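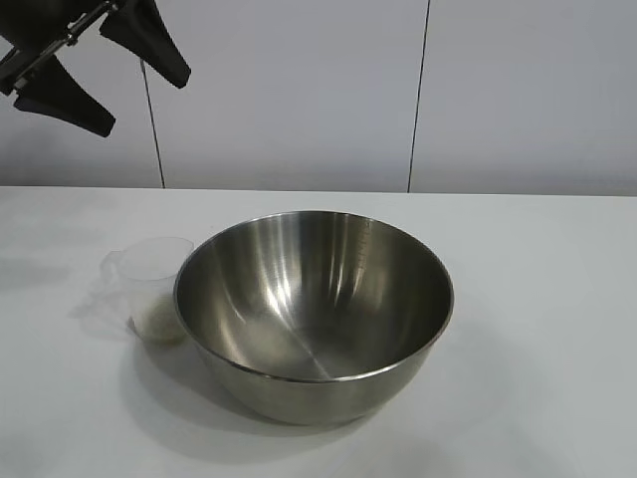
One reader of the May handout wrote in to say that white on white is a coward's scheme, and could we please do some colour next time. We will, in session 18! But stay with me on pale rooms first, because I think they're the best place to learn to look.

Skirnbridge Evening Course: Rooms and Surfaces
Notes for session 2, Pale walls and white tabletops

Start with the wall. Flat panels in a grey-white hardly read as panels at all until you find the seams, and then you can't stop seeing them. A thin dark line does a huge amount of work. It gives the wall a rhythm, and if it leans even slightly your eye goes straight to it (mine does, every time).

Then the table. Matt white is lovely and soft but it keeps smudges, so look along it as well as down on it. Check where the back edge meets the wall too: a faint band of shadow there stops the two whites running into each other.

To do at home
Pick one pale surface. Draw only its seams, edges and shadows, in pencil, no outlines of objects. Look again in the evening and note what has changed.

Reading: course pack, page 141. Bring your Hadska paint card, we'll be comparing the greys and it's great fun.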